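Ticket: Dell tower, drive not detected after clean-out
Opened by: Princess Saludo, Pamolness office
Handled by: Renato Bañez, Tutenier
Opened: Sep 3, 2018
Status: closed
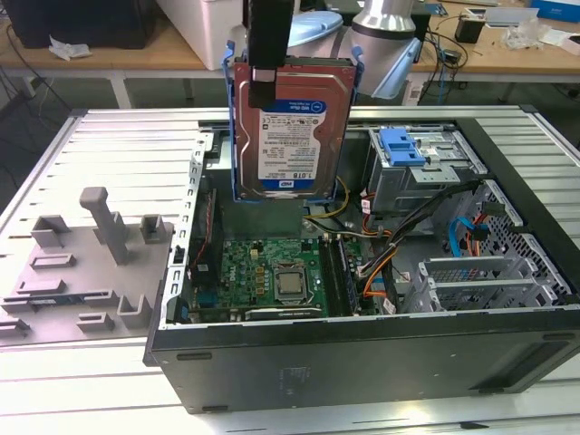
User reports that the tower from the front desk stops at start-up with a message that no boot device is found. It worked before the office move in June. The machine has already had one new power lead and the message did not change. I have it on its side on the bench with the side off and the heatsink off the processor, as the old paste needed replacing anyway. The drive is the 1.0TB WD Blue, in its blue caddy with a tab at either side, and it goes back in the metal cage once the cables have been checked. The blue SATA cable is the first suspect.

Update 1 — RB
Ran the maker's test on the drive from another PC. Short test passed. Long test passed. All the user's folders open, 400 GB used. Copied the lot to the spare disk on the Wondik shelf before doing anything else. Drive is not the fault.

Update 2 — RB
Fitted the drive back in the tower with the old SATA cable. Set-up screen lists no drive. Moved the cable to the next port on the board, same result. Wiggled the plug at the drive end and the drive showed up once, then went again after a restart. Clip on that plug does not hold.

Note from Princess Saludo
Could you tell me if the accounts folder is safe? The Orbán invoices are in there and I need 13 of them by the end of the week. Also the machine used to be quite loud, not sure if that matters.

Reply — RB
Accounts folder is safe, I have put a copy on the shared drive under your name. The noise was the fan, it was full of fluff and has been cleaned.

Update 3 — RB
Swapped the SATA cable for a new one. Drive listed straight away. Ten restarts, listed every time. Cleaned off the old paste, put new paste on and refitted the heatsink. Reset the clock, which had gone back to 2009, and changed the board battery while I was there. Boot order had the network first, so I put the hard disk back at the top.

Update 4 — RB
Left it running overnight copying files back and forth. No errors in the log. Tied the spare cable lengths away from the fan and put the side back on.

Parts used: 2 (SATA cable, board battery). Paste from stock.

Closing note
Machine ready to collect. Old cable binned. If the message comes back, please leave the PC switched on and reply to this ticket — do not open a new one.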